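NOTES — glassware talk, teachers' day, Zarkstead, 14 Sep 2019

(20 min slot, they'll cut me off at 20. don't read these out word for word like in May)

**Start**

- Hi, thanks, loud room, can the back hear me
- Not a chemistry talk. Bench talk. What's on it, where it goes, who puts it back
- Ask: hands up who has measured something in a beaker this week. Wait. Hands up who'd bet money on the number. (usually gets a laugh, move on if not)

**1. Beakers lie a bit**

- The white lines are a guide. 80, 60, 40, they look so official
- Fine for "pour in some water". Not fine for anything you'll do math with
- Read at eye level, bottom of the curve, beaker on the table. Kids lift it up to their face and tilt it. Every time
- Use a cylinder if it matters. Say this twice
- Big one for pouring out of, small one for holding. Keep the small one behind while the big one is being handled so sleeves dont catch it
- Spout — turn it toward where you're pouring. Sounds dumb. Watch a class of ninth graders

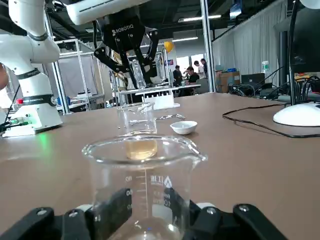

Brodie Treloar wrote back on the draft that he'd drop the printed scale completely for the younger groups, give them plain glass and a cylinder, and then there's nothing to misread. Fair. I half agree. The scale is still handy for "stop before you get to here". Put it to the room, two minutes max, then cut it off or we lose section 3.

- If someone asks about brands: we buy Lestero at school, Cartwright sent us a box of 136 mixed pieces once and they were fine too. No opinion. Don't get dragged in
- If someone asks about plastic beakers: yes for grade six, no near a flame. Next

**2. Lay it out before you start**

- Main point of the whole talk!! Slow down here
- Everything flat and apart. Hand's width between glass things
- Liquid near the middle, never at the front edge
- Tongs down flat. Not standing in a beaker, thats how beakers go over
- White dish next to whatever you're going to put in it. Pale dish is good, you see color and bits against it
- Rack off to the side with the tubes already in. Long side facing whoever is using it
- Cloth pad: somewhere soft to set things down. Folded, off to one side, not under the liquid
- Brown tables are awful for spotting spilled tea-colored stuff. Wipe anyway even if it looks clean

Story about Maxine's room if there's time — 400 kids a week through one lab, three benches, she tapes outlines on the tabletop for each item. Breakage went way down. She has the tape roll sizes if anyone wants them, I dont

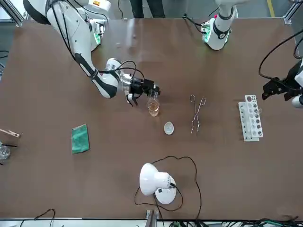
*Slide 9. Bench laid out: beaker, dish, tongs, tube rack, green pad at the left.*

- Leave it up while I talk thru the next bit
- Ask them: what would you move? Take three answers, no more
- My answer: I'd like more room around the tongs. Say so, let them argue

**3. Tidying**

- Put away in the reverse order. Glass with liquid first, then empty glass, then metal, cloth last
- Empty dishes get stacked by size, max four. Five slides
- Tongs: check the tips meet. If they don't, bin or bend, don't put back in the drawer for the next poor person
- Tubes upside down on the drying pegs, back in the rack once dry
- Label anything with liquid still in it. Name + what it is. "Brown stuff" is not a label (Xolani's class, they know who they are)
- Budget line, quick: we spent 200 on replacement glass this year. Year before was 1,000. Same number of classes. Only thing that changed was the layout card on the wall

**4. The card**

- Hold it up. One side only, big print, drawing of the bench, no paragraphs
- Ngọc drew ours. Copies on the chair by the door, take one, take two
- Students set up from the card, partner checks, THEN liquid gets poured
- Storum trays work if your storage is across the hall, whole bench goes in one tray. Bit heavy for little ones, get two to carry

**Questions**

- Probably: "what about goggles" — yes, always, card has a spot for it
- Probably: how long does set up take. Six minutes first time, two by the fourth week
- If it goes quiet ask Brodie Katene about the drying pegs, he'll talk

Need back after: the card, my clicker, the small beaker from the front table. Projector cable belongs to room 4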